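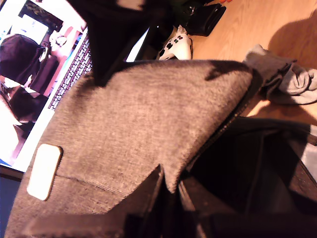
Regina Caeli in place of the Angelus: standing, kneeling, and which tune?

Nicanor_U
Posted April 1, 2018
We have a small group in Olside that meets in the side chapel at noon to say the Angelus. There are usually five of us. Now that it's Easter we switch over to the Regina Caeli until Pentecost, and every year we have the same muddle. Some people kneel because that's how they pray the Angelus the rest of the year. Others stand. I lead it most days and I'd like to settle it before we get going again tomorrow.

Also, is there any rule about singing it? Two of the group want to sing it in Latin and the rest of us don't know the chant.

nganling
You stand. It's the old custom for the whole Easter season, same idea as not kneeling on Sundays. My grandmother's prayer book had it printed in red right under the title: "said standing." I never heard of kneeling for it until I moved.

M_Aubert
Standing is the tradition, agreed. But it's a private devotion, even if you say it as a group. If someone wants to kneel, let them kneel. I wouldn't go around correcting people at noon in a side chapel.

nganling
I didn't say correct anyone. He asked what the custom is and that's the custom.

belltower_v
At our place (St. Brendan's in Godum) the leader just says "Please stand for the Regina Caeli" before starting. Everyone stands, apart from those who can't. We've done it that way for years without any argument.

As for singing, the simple tone is not hard. It's short and it sits in a comfortable range. We learned it by having one person sing a line and everybody else sing it back. After a couple of weeks most of us had it without the sheet. The solemn tone is another matter. Leave that to a choir.

Nicanor_U
Thanks, all. The "please stand" announcement sounds simple enough. Vratislav, do you sing the versicle and the closing prayer too, or just the antiphon?

belltower_v
Only the antiphon. Then we say "Rejoice and be glad, O Virgin Mary, alleluia" and the response, and the prayer in English. Nobody has complained about mixing the languages.

aytenk
I'll complain about it a little. I came to our noon group as a new Catholic and didn't know any Latin. The first Easter I stood there with my mouth shut for the antiphon and came in for the end. It was fine, but I felt like a visitor. If most of the group doesn't know the chant, why not say it in English and sing the Latin once a week?

M_Aubert
Or print it out. Latin on the left, English on the right. People pick it up faster than you think if they can see what the words mean. There are only four lines and every one ends in alleluia.

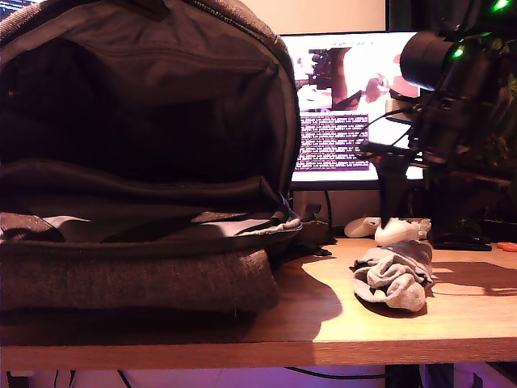
I'd use large type. Ours was done in 10 point to fit on a bookmark and the older people couldn't read it, so they gave up and used their own books, which all had different translations. One said "Queen of Heaven, rejoice," another said "O Queen of Heaven, be joyful." It was a mess when said aloud. I redid it in 16 point on a half sheet and that took care of it.

nganling
The translation problem is the best argument for Latin. Everybody has the same words.

aytenk
Everybody would have the same words if you handed out the same English sheet too.

nganling
Sure, until somebody moves parishes.

fr_ogriofa_fan
I learned mine from the little Ó Gríofa booklet that used to be in the rack at the back of our church. It has the Angelus on one side and the Regina Caeli facing it. Does anyone know if it's still printed? Our copies are falling apart and I'd like to replace them by August.

belltower_v
I haven't seen it for sale in a long time. You could ask at the Jerach shop. They keep a shelf of older devotional booklets near the register.

fr_ogriofa_fan
Will do, thank you.

hillside_mom
A question on the side. Do you say it at six in the morning and six at night as well, or only at noon? We do noon and evening with the kids and I've never been sure whether the switch applies to all of them.

nganling
All of them. It replaces the Angelus every time you would have said it, from Easter Sunday through Pentecost.

hillside_mom
Good, that's what we've been doing. My youngest likes this one better because of the alleluias.

Nicanor_U
I talked to the group after Mass. We're going to stand, and I'll say so at the start. We'll say it in English to begin with and sing the Latin once a week for whoever wants to learn. I'm making a sheet with both, in the large type Maxence mentioned. The two who wanted Latin every day aren't thrilled but they agreed to lead the singing.

M_Aubert
Sounds workable. Put the closing prayer on the sheet too. People remember the antiphon and then go blank at "O God, who gave joy to the world."

nganling
I still think you'd have it by Pentecost if you sang it daily. But at least you're standing.

belltower_v
Start it lower than you think you need to. Most people pitch it too high and by the third line half the room has dropped out.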